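Why Do Dark Fabrics Fade? Our Textiles Project

By Evie Hartley and Nandi Xaba

We picked this topic after Nandi pulled her favorite black sweater out of a drawer and found it had gone a sort of sad brown on one shoulder. It sat next to a window all summer! We wanted to know how much of that was sunlight and how much was washing, and whether the kind of fiber made any difference.

Black is a great color to study. Most black dyes are mixtures (we had no idea before we started), so when one part of the mixture breaks down faster than the others, you get a tint. That is why old black jeans can look blue or green or reddish depending on what was in the dye bath. Our library had a wonderful old book on dyeing that kept us busy for a whole weekend, and the chapter on logwood is worth reading even if you never plan to dye anything.

We cut 16 swatches from cotton, wool, polyester and a cotton blend, four of each. One from each set stayed in a closed box as the control. One was washed over and over, one was taped inside a south-facing window, and one got both treatments. We ran 20 wash cycles on cold with the same plain detergent, and the window swatches got 352 hours of daylight by our log.

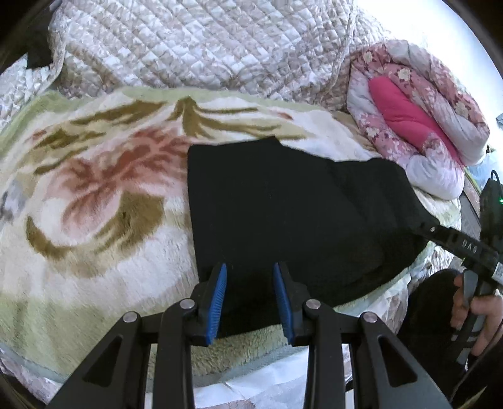

Brakcombe, August

The window swatches surprised us most. Cotton changed the fastest, and when we held it next to the control the difference jumped out, warm brown against deep black. Polyester hardly moved at all. Wool was in between, though the washed wool was hard to judge because the surface had gone fuzzy and fuzz scatters light, so it looks paler than it really is. We ended up comparing all the wool under the same desk lamp from the same side, and that helped a lot.

Washing on its own made the cotton grayer, mostly along the folds and cut edges where the cloth rubs. The swatches that had both treatments were the palest in every set, and we loved seeing them lined up!

If we did this again we would use 3 swatches for every treatment, so one odd piece couldn't throw off a whole row. We would also hem the edges first. Our cotton frayed badly and we lost a good bit of the last swatch to the lint trap. Nandi wants to try indigo next, and Evie has already started saving scraps.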